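Visits & Open Days | Automation at Home

Dec 20, 2022 – by the editor of the Dellton Workshop Letter

In November I went to the open day at Gristiswood, in Skumumberg. The train from Dellton takes a long time and the last part is by bus, so I had many hours to think about my question. I repair kitchen machines for a living, and my customers ask me every month when a machine will do the rest of the housework. I wanted to have an answer that I saw with my own eyes.

The visitors were divided into groups of eight. We got a badge, a cup of tea and a short talk about safety, and then we walked through the building for two hours. The first hall was for packing. There the machines are quick and nobody was surprised, as a box is always the same box.

The second hall was the reason for my trip. Gristiswood has seven cells there for household chores, and our guide let us stay as long as we wished at each one. I stayed longest at the dishes. A plate is thin, it is smooth, and in a rack the next plate is very close to it. I have dropped enough of them myself to respect this work. 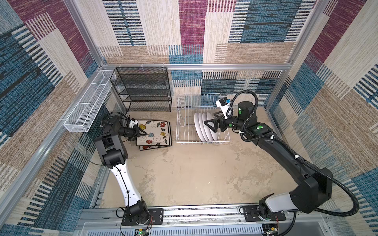 What the arms could do with the plates

There are two arms, each with a gripper of two fingers, and a small camera at each wrist. Four round white plates were standing in the dish rack, one behind another, and two square ones with painted flowers lay in a stack beside it. I found the stack the more interesting problem. To lift only the top plate, a finger must go under its rim and leave the lower plate in peace. My own fingers feel this without any thinking.

In the time I was watching, the arms were careful and slow. Sometimes a gripper stopped close to a rim and went back to try again from another side. The guide told us that the team had made 153 trials with plates that month, and that they write down the bad ones with the same care as the good ones. I liked this answer. He did not want to give us a date for a product, and I did not press him.

Cloth and shop shelves

At the next cell the chore was to fold a towel. It needed four minutes, and the corners did not meet. The shelf cell, built together with Gallagher, was better: cans and cartons were put in a row with the labels to the front. I think a small shop could use such a machine at night, if the goods are not too mixed.

My opinion after the visit is that the shop will have its helper before the kitchen. At home every family has different plates, and somebody always leaves a spoon between them. I will go again next year if they invite us. Bring warm shoes, the second hall has a cold floor – and the bus back to the station does not wait.

© 2022 Dellton Workshop Letter | Contact | Back to top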